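ok arm thread, quick one bc I have to give the bench back at 6

Got the Nernside shop bench for most of December. The build is the same white arm I've been posting, new controller (Daza board, the cheap one), homemade cloth wrap on the gripper. bare fingers kept slipping on anything shiny

Wiring took forever. One connector in backwards, my fault. Areti Triantafyllou spotted it from across the room, did not let me forget it

Homing works now. Elbow still droops a bit when it's reaching far out. Bumped the gain by 15, better, not gone

Today = stand-up objects. Box on its short end, come in from over the top, close, lift. Bottle and sponge are next if I get there

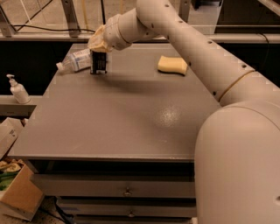 Arm out over the far side of the table, gripper above the little black box. Yellow sponge waiting its turn

Log says 1359 moves since the rebuild. Most of those are me jogging it back and forth swearing at teh wrist

Things I changed this week:
slower approach for the last 50 mm
new wrap, thicker, bunches up more than I'd like
rubber band on the arm stays, don't @ me

Somebody asked about cost. More than 2436 steps in my spreadsheet of shame lol no, haven't added it up. Board was cheap, the power supply wasnt

Also asked: yes I tried the Vetham gripper files. Printed fine, too wide for small boxes. Might cut them down

Wrap needs a proper seam. If anyone has a pattern for a two finger sleeve pls send, I sew badly

Packing up. Config goes in the Brustarix folder tonight, droop fix tomorrow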